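Setting up the Killano tracker in your truck

I've fitted the Killano in 15 trucks now, so these are the steps I'd give a friend with a new one on the bench. Set aside a quiet morning, park on level ground and take the key out before you start.

1. Disconnect the negative battery cable and tuck it well out of the way.

2. Find a dry spot behind the dash for the unit, label facing up. I like the space behind the glove box – plenty of room for your hands!

3. Run the red wire to a fused, always-on feed and the black wire to bare metal on the chassis.

Caution: don't share the fuse with the brake lights. Pick a spare slot. 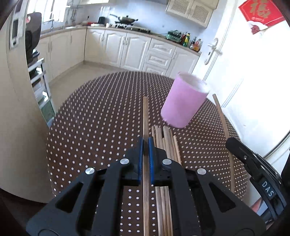
Wooden chopsticks, one held upright in the gripper.

4. Reconnect the battery and turn the key to ON, engine off. The green light blinks 2 times, then stays lit.

5. Open the Jollby app, tap Add Vehicle and type in the pairing code, 3527. (You can change it later under Settings, and please do.)

6. Enter the mileage exactly as the dash shows it, then set the service reminder. Mine goes off every 3000 miles, but go with whatever your owner's manual says.

Note: if the light turns amber, the unit hasn't picked up a signal yet. Pull the truck outside and leave the key ON until it goes green again.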